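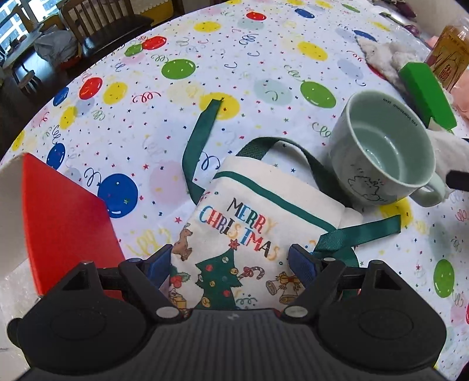

The App Wants Your Contacts. Why Do You Keep Saying Yes?

Friday, 11 at night. You download a flashlight app, or a thing that splits the dinner bill, or a game where you stack fruit. Before it does anything at all, up comes the box. Allow access to your contacts? You tap Allow. Didn't read it. Wanted the fruit.

I did this with a bill splitter called Destomora. Four taps and it was running. Nice app, by the way, does the math fine. Then my dentist got a text telling her I'd love for her to join. So did a landlord from two apartments ago. So did a man I bought a couch from.

My address book has over 800 people in it. I talk to maybe a dozen. The rest just sit there, numbers and emails and sometimes a home address, and in a few cases a note I typed for myself ("side gate sticks, use front"). All of it went up.

Here's what bugged me once I'd calmed down. None of those people tapped anything. My dentist never saw a box. She got handed over by me, half asleep, so I could split a pizza.

"People think of it as their data," says Narendra Gautam, who spent years building sign-up screens and now gets paid to pull them apart. "It's your phone, so it feels like yours. But a contact list is mostly other people." He used to work on a calendar product, Irska, where his team tested the wording of that one question over and over. Asking right away got a lot of yeses. Asking later, after folks had poked around for a bit, got fewer. Guess which one shipped.

He's not proud of it. Says everyone was doing it, which they were.

So what happens to the list after it leaves your phone. Depends. Some apps check it against their members, show you who's already there and throw the rest away. Some keep it. And if they keep it, they can start to build up a picture of people who never signed up for anything. Say 40 strangers all have the same number saved. One has it as Mom, one as Dr. something, one as Karen Do Not Answer. Put those together and you know quite a bit about Karen.

That's how the "people you may know" thing gets so creepy, too. You never looked her up. You never typed her name. But you're both in the same plumber's phone and there she is, smiling at you.

Gautam walked me through the policy of a photo app called Druvatano while I ate a sandwich. Contacts came up 2 times in the whole document. Once to say they collect them. Once to say they may share them with "partners", no list of who the partners are. The bit about stickers was longer.

Can you get it back? Sort of. You can switch the permission off in your phone settings, and you should, takes a minute. That stops the next upload. It doesn't touch the last one. For that you have to go digging in the app itself for something like "manage synced contacts" or "remove imported contacts," and if that isnt there, write to them. I wrote to three companies. One deleted everything by lunch. One sent me a link to a help page about resetting my password. Holloway, a running app I'd forgotten I had, told me my 700 contacts had been "retained to improve your experience." I haven't opened it since spring!

Newer phones will let you share just a few people in place of the full list. Use it. Pick the two friends you do split dinner with and leave teh rest out. And if the app sulks and won't open without everything, well, there's other fruit games.

I also did a clear-out, which took most of an evening. Couch man is gone. Both old landlords. The gate note.

The dentist I kept. She brought up the text at my next cleaning, with both hands in my mouth, and wanted to know if the app was any good.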